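Handout 4: Rotkohl und andere Anthocyane als pH-Indikator
Kurs Lebensmittelkunde, Clirar

Der Farbstoff im Rotkohl gehört zu den Anthocyanen. Er liegt in den Vakuolen der Zelle und ist gut in Wasser löslich.
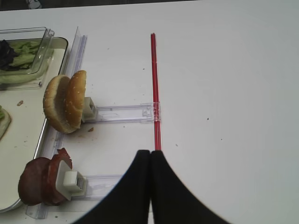 In saurer Umgebung wird er rot, in neutraler violett bis blau, in stark basischer grün und später gelb – dabei zerfällt das Molekül. Deshalb gibt man in der Küche Essig oder Apfel dazu.

Für den Auszug: 200 g Kohl fein schneiden, mit heißem Wasser übergießen, bis zu 81 °C halten, danach filtern.

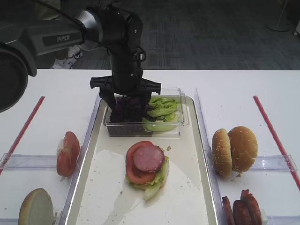

Abb. 2: Violetter Kohl, Entnahme aus dem Kunststoffbehälter

Die Schnittbreite bitte im Protokoll notieren. Ein feiner Schnitt öffnet mehr Zellen.

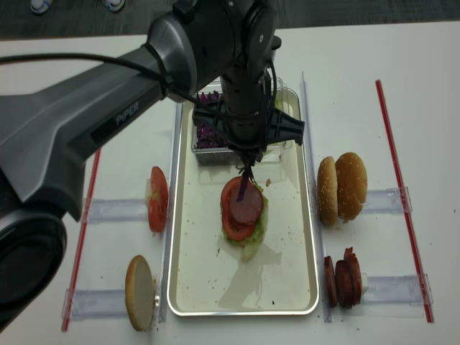
Auch Licht und Sauerstoff bauen den Farbstoff ab. Den Auszug darum dunkel und verschlossen lagern.

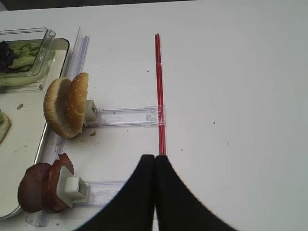
Abb. 4: Roter Stab mit durchsichtiger Klammer

Zum nächsten Termin lesen: Skript Oakley, Kapitel über Flavonoide.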